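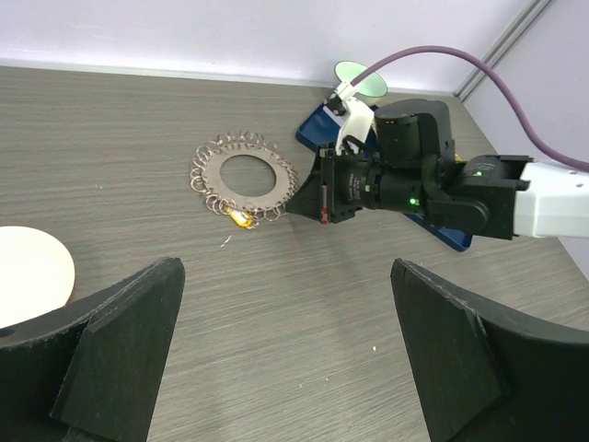 Tremstead table top in Grey Grain, with a metal ring and a white plate for company.

Tremstead Table Top, Grey Grain
by Vovwood

Colour: Grey Grain
Lengths: Short, Long
Depth: 53 cm
Sold as: top only, no legs
Availability: in stock, both lengths

Overview

The Tremstead is a flat thing to put other things on. We have been selling it long enough to know that most people arrive at this page having already decided they want a grey one and are now looking for a reason to feel good about it, so we will try to be useful and let you get on.

Grey Grain is a wood-grain surface in light and dark grey. The streaks are fine and run along the length of the top. There are no big dramatic knots and no swirls that look like a face once you've been on the phone for an hour. From across the room it reads as plain grey, and close up there is enough going on to stop it looking like an office from a bad dream.

It is a very forgiving colour against a pale wall. It is less forgiving next to other greys, as anyone who has tried to match two of them will tell you at length. If your floor is grey and your cupboards are grey, order a sample first. The samples are free and small, and they make decent coasters afterwards.

What people use it for

Mostly work. Sorting small parts, mending things, sewing, potting on seedlings, homework, wrapping presents, eating lunch over a keyboard. It was drawn up as a workroom top and then people started putting it in kitchens, at which point we added the section about heat further down.

Small metal bits show up well on it. A silver-grey ring on a grey table ought to vanish, and we expected complaints, but metal catches the light in a way the surface doesn't, and the streaks all go one way, so anything round stands out. The ring in our picture has a big hole through the middle and a border of little wire loops all the way round the rim, like a spring that has been persuaded to go in a circle. You can see the grain through the hole. It isn't included, and we don't sell it, so please stop asking the warehouse.

White crumbs, thread ends and bits of fluff show up even better. Whether you count that as a feature depends on how you feel about crumbs. If you would like a top that hides everything, you want something speckled, and the people at the showroom will be polite about it.

Plates are fine. White plates look very smart on it, and this has sold more table tops than anything we have ever written.

Fitting into a corner

The long back edge is straight and square, meant to go up against a wall. Your wall will probably not be straight or square. Push the top into place before you fix anything and look at where the gap is. A small gap along the back can be left alone, or covered with a strip of your choosing. A large gap means the wall is having a bad day and you will need to plane or trim the back edge to suit.

If you are going into a corner, measure at the front and at the back. They will differ. Use the smaller number. We repeat this to customers more than anything else, and every spring we still get a call from someone who used the larger one.

Pipes, rails and trunking that come down the corner can be worked round with a notch. Make a card template first and cut the card until it fits. Card is cheap. Cut the top from underneath with a fine blade if you are using a handheld circular saw, and from above if you are using a handsaw. Seal the cut edge the same day.

Legs and supports

The top comes without legs so that you can argue about legs separately. It fits the Prekach underframe, which bolts together with the key in the bag and takes either length. The holes on the underside are already marked for it. They are marked, and that is all: you drill them yourself, to the depth on the leaflet, and the leaflet is quite firm about the depth. Put tape on the drill bit.

You can also hang the back edge from a wall batten and put legs at the front only. This gives your knees more room and makes sweeping easier. The batten must go into something solid. Plasterboard by itself is not solid, however hopeful the fixings look in the packet.

Stevens brackets will do for the Short length if it is only holding a lamp and some post. For the Long length use the underframe. We have seen what happens with brackets and the Long length, and the customer was very nice about it, considering.

Heat, water and general abuse

Hot pans: use a mat. The surface will put up with a mug of tea and a warm plate. It will not put up with a pan straight off the hob, and the mark it leaves is permanent and exactly the shape of the pan, which makes it hard to blame on anyone else.

Water: wipe it up. A splash is no trouble. A puddle left against a cut edge overnight will get in if the edge wasn't sealed, and the board will swell. If you live with people who leave puddles, seal everything twice.

Sharp things: cut on a board. Dragging metal about will leave fine lines in time. Running with the grain, they mostly disappear into it. Running across, they don't. If you are going to be sliding parts around all day, put down a mat or take up a calmer trade.

Glue and paint: lift while wet with a damp cloth. Once dry, ease off with a plastic scraper. No wire wool and no scouring powder, even a little, even if your mother swears by it.

Cleaning

A damp cloth and washing-up liquid, wiped along the streaks, then a dry cloth. Don't polish it. Polish makes it slippery and shiny in patches, and then you have to polish the rest to match, and then you have a hobby.

In the box

The top
The leaflet (drilling depths, notch template, a drawing of a man who looks far too pleased)
A roll of edging for cut ends, to be ironed on
Cardboard in quantities you will not believe

Not in the box

Legs, screws, battens, brackets, plates, rings or anything else in the photograph apart from the table top.

Delivery and returns

Delivery takes up to seven working days. The driver brings it to the first door and it is all yours from there. The Long length is a job for two people, and it doesn't go round tight stairs. Measure the stairs. If you are not sure, cut a strip of card to the length of the top and walk it up, feeling foolish for a minute and safe for years.

Uncut tops can come back in their cardboard. Cut tops can't, for reasons we hope are clear. If it turns up with a knocked corner, take a photo before you unpack any further and send it with your order number. We'll swap it.

The guarantee is for two years and covers the surface lifting, the core warping and the edging coming away where we put it on. Edging that you ironed on yourself is between you and your iron.

Questions we get

Does the grain line up if I put a pair end to end?
It runs the same way, but the streaks won't meet. At normal distances this doesn't show much. If it will bother you, it will bother you daily, so put a joining strip over it.

Can I turn it over and use the other side?
The other side is plain and unfinished. You can, in the same sense that you can wear a coat inside out.

Is it the same grey as last year's?
Yes. There was a slightly bluer batch that went out in March, and those buyers have been offered a swap. If you are adding to a top from that batch, tell us when you order and we'll look through what is left.

Will a clamp-on lamp or vice mark it?
The lamp won't if you tighten it with ordinary fingers. A vice will, so put a scrap of board between the jaw and the surface, top and bottom. A vice that is going to be used in anger should be bolted down near a leg.

Can I stand on it to change a light bulb?
No.

Customer comments

"Bought the Long one for the back room. The colour is right and the edge is neat. The leaflet could say sooner that you need your own drill, as I had already put mine away. Corner went in after some swearing at the wall."
Geert Meijer

"Good solid top, no wobble on the Prekach frame. I mend clocks and can find what I drop on it, which I couldn't on the old brown table. Shows every bit of white fluff in the house. Took off a star for that and then put it back, as the fluff is mine."
Ruben Mulder

Reply from Vovwood: Thank you both. Geert, the drill is now mentioned on the front of the leaflet, in a box.

Goes with

Prekach underframe, black or white
Stevens wall brackets, pair (Short length only, please)
Tremstead shelf, Grey Grain
Spare edging roll
Sample piece, Grey Grain, free

Page last checked 2020-12-21. Colours vary a little between screens, so order the sample.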